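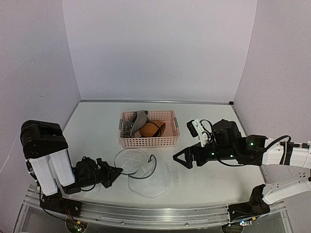

Bench at Laltow, left gripper at the white cap, right gripper empty.

Ticket 776
Subject: Left arm wrist goes limp or jumps part way through a move
Opened by: Mackenzie Doucette
Assigned to: Brock Petrenko
Status: Closed, with one item moved to a new ticket

Opening report (Mackenzie Doucette)

The left arm drops out during the hat sorting routine. It is the job where the arms pick caps up off the table and put them in the pink basket. The wrist stops answering for a moment, then comes back and jumps to wherever the program thinks it should be by then. Twice it has knocked the basket. Once it went limp altogether and I had to cut the power and hold it up by hand.

The right arm has never done it. Both arms run from the same Sakon script on the bench computer, each with its own Kevari controller under the base. Both were put together in January from the same bag of parts.

What I've tried: restarting the script, restarting the computer, swapping the two USB leads at the computer end. The fault stayed with the left arm.

The log has this each time:

left bus: no reply from joint 5
left bus: retry
left bus: joint 5 position 519, expected 366

The numbers on the last line change, but it is always joint 5.

Reply (Brock Petrenko)

Thanks. Swapping the leads rules out the computer's ports, but not the controller, the joint cable or the motor itself. Can you tell me whether it happens at a particular place on the table? A motor going bad will usually drop out anywhere, and more often when it has been working for a while. A cable will do it in the same pose over and over.

Please also check that the supply on the left hasn't been swapped for the smaller one. They have the same plug and they live in the same drawer.

Reply (Mackenzie Doucette)

The supply is the right one. I read the label and measured it at the plug while the arm was moving, and it held steady.

On the pose, yes, I think there is a pattern. It is worst when the arm reaches back and to the left. Caps close to the front rail are nearly always fine. I hadn't noticed because I had been starting the script and walking off to do other things.

Reply (Gordon Boychuk)

Butting in as I was on the bench on Thursday evening. I had the left arm drop out with no script running at all, only holding position. I nudged the cable loop by the elbow and it came straight back. I pushed it again and it dropped again. I'd look there before ordering a motor.

Work log, Sat 21 April (Brock Petrenko and Mackenzie Doucette)

Started with the arm cold and the lids off nothing. Ran the ordinary cap routine a few times to see the fault for ourselves. It dropped out on the second run, reaching for the far side of the basket.

Put the wrist motor from the spares box in place of the old joint 5 and gave it the same ID. Same fault. Put the old motor back, as it was fine.

Swapped the Kevari controllers over between the left and right bases. The left arm still dropped out and the right arm still behaved. So the controllers are both good and they have been left swapped. The calibration files have been renamed to match – please don't copy the old ones back from the shared folder.

That left the cabling. We set the arm to hold still and worked along it with a plastic ruler, pressing each cable in turn. Nothing at the base or the shoulder. At the elbow, pressing the loop inwards made joint 5 vanish from the bus at once, and letting go brought it back. Gordon was right.

Took the cable off. One of the crimps in the plug at the elbow end had not been closed properly, so the wire could slide in the housing. With the arm folded it sat in place. With the arm reaching back, the cable pulled on it.

Made a new cable, almost 50 mm longer than the old one, so that it isn't tight at full reach. Crimped with the proper tool, not the pliers. Each crimp was tugged before it went into the housing.

Moved the lighter items further back for the next test, so that the arm had to work in the area where it had been failing.
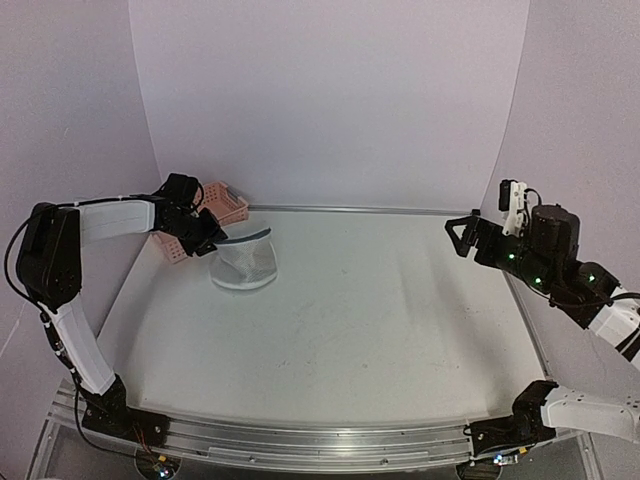 We slowed the script to half speed for the first run after that and watched the bus log while it moved. No missed replies from joint 5. Put the speed back to normal and ran it again, still clean. Then pressed the loop with the ruler in several positions, both holding and moving, and could not bring the fault back.

Left the routine running while we tidied up and had lunch, with one of us at the bench all the time. The log was clean at the end. Joint 5 was reading within a few counts of where it was told to be.

Notes for anyone with the same fault

If the log names one joint every time, do not assume that motor is faulty. The message only says that the motor did not answer. Hold the arm still, keep a hand under it, and press on the cables before taking any screws out.

If the arm goes limp, cut the power before you do anything else. When the bus comes back it will go to its last target at full speed.

Reply (Janelle Dimaculangan)

Could the jump be dealt with as well? Even with a good cable I would like the script to stop when a joint goes missing, instead of carrying on as if nothing had happened. MacPherson, the old single arm, used to stop and wait for a key press.

Reply (Brock Petrenko)

Agreed. Sakon has a setting for it but it is off by default, and turning it on also stops the other arm, so the script needs some changes first. I have opened a separate ticket and put your name on it as well as mine.

Reply (Tanner Grewal)

Does the right arm want a new cable too? If they were made on the same evening there may be another bad crimp in it.

Reply (Brock Petrenko)

I tugged the plugs on the right arm and they held, and it passed the ruler test. I'd leave it for now. There is enough wire in the drawer for one more cable but we are short of the small housings, so please add a bag to the next order.

Update (Mackenzie Doucette)

Used the bench on two more evenings, normal speed, both arms. No dropouts in the log. Happy for this to be closed.

Closed by Brock Petrenko. Cause: bad crimp in left arm elbow cable. Fix: cable replaced.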